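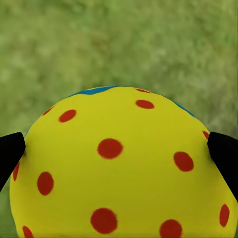 Setting up a soft-object grasp in Denimus

Denimus is the simulation add-on sold with the Drorkelard two-finger gripper. It lets you tune a grip on the computer before you run it on the arm. You need version 2 or later and around 9 GB of free disk space.

1. Open the Objects tab and choose Soft Ball, Dotted. The dots make it easier to see how the surface bends under the fingers.

2. Pick a background. Grass is fine for a first run. Set Background Blur to High if your graphics card is slow.

3. Under Gripper, set Approach to Side. The fingers should meet the ball at the same height, one on each side.

4. Set Stiffness to 133 and Steps to 2,000.

5. Click Close and watch the contact points. A slight bulge next to each fingertip is what you want. If the ball folds in deeply, lower Force one notch and click Reset.

6. Switch to Wrist View and check that the ball sits between the fingers.

7. Save the grip. The file goes in your Grips folder and can be loaded from the Drorkelard control panel.

The ball is part of the base package. Fruit and cloth objects are in the Hurkosex pack, sold separately.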